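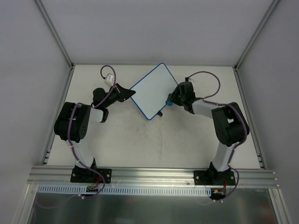 Slide 1. Small whiteboard, blue border, set down on a slant.

(Leave it up while people find seats. Don't start until the door has stopped banging.)

Good afternoon. My talk is called "The Blank Board," and I have 11 minutes, which the organizers have explained to me twice.

I want to talk about the small whiteboard. The big one on the wall has had plenty of attention. I mean the kind you can carry under one arm and lose behind a filing cabinet. The one on the slide has a white surface, a thin blue border and no writing on it whatsoever. I've been staring at that slide for a week and I have come to envy it.

Look at the angle. It's turned into a diamond, one corner toward the back wall and one toward you. I mention this because in the Brumska office we had a rule that boards should lie square to the table. It was on a laminated card. A board lying square to a table looks like a placemat, and people treat it like one. They put lunch on it. Turn it forty-five degrees and suddenly it's an object, and somebody asks what it's for.

(Pause. If anyone asks what it's for, say we'll get there.)

Slide 2. The audit.

Last October I went through every portable whiteboard at Brumska and wrote down what was on it. We owned 118 of them. I had guessed thirty. The purchasing department had guessed "none, we stopped buying those."

80 had something written on them. I read all of it, so you don't have to. There were to-do lists in which nothing was crossed out. There was a seating plan for a party I wasn't invited to. There was a great deal of "DO NOT ERASE," usually next to nothing, the thing it protected having been erased some time ago by someone with a sleeve.

(Wait for laugh. If no laugh, go straight to the sleeve demonstration. Wear the gray jacket, not the good one.)

Slide 3. Ghosts.

Every board remembers. You wipe it and last quarter is still there, faintly, in green. We tried the Filtel cloths, we tried the Filtel spray, and we tried my own method, which was writing over the old ink and wiping fast. My own method did best. It also ruined a shirt.

I should be fair to tables here. Go back to slide 1 for a second. The board is spotless and the tabletop under it has gray smudges and scuffs in the middle. I find this very true to life. You can get one surface perfectly clean in any workplace, and all the others will have been used.

(Click back. Click forward twice. It sticks.)

Slide 4. What we did about it.

We put the boards in a Fatodwood rack by the kitchen, standing upright like records. To take one, you had to wipe it first. That was the entire policy. I wrote it in one line and it came back from review as three pages, including a definition of "wipe."

People complained for two weeks. Somebody's pricing idea was gone forever. I asked what the idea was and he couldn't say, and we both let that sit for a moment.

After two months we were down to 54 boards. The others went to a school, where I assume they are now covered in drawings of horses, a clear improvement on our forecasts.

Slide 5. Objections.

"I need it up so I remember it." You've stopped seeing it. Ask anyone what's on the board nearest their desk and watch them turn around.

"A blank board makes me nervous." Good. Me too. I bought the Tekin pens in six colors to deal with that feeling, and I can report that it's the same feeling in orange.

"We could photograph it before wiping." You could. I have photographs of boards going back four phones. I've never opened one except by accident, looking for the dog.

(Skip next paragraph if the yellow card is up.)

I did keep one board out of the rack, I confess. It's in my bottom drawer. It says "ask about the thing." I don't know what the thing was, and I'm not wiping it until I do.

Slide 6. Slide 1 again.

Leave this one up for questions. Take one home if you like, there's a box by the door. They're wiped. Bring your own pen, because the orange one is staying with me.

(Water. Questions. If the first one is about cleaning spray, point at the jacket.)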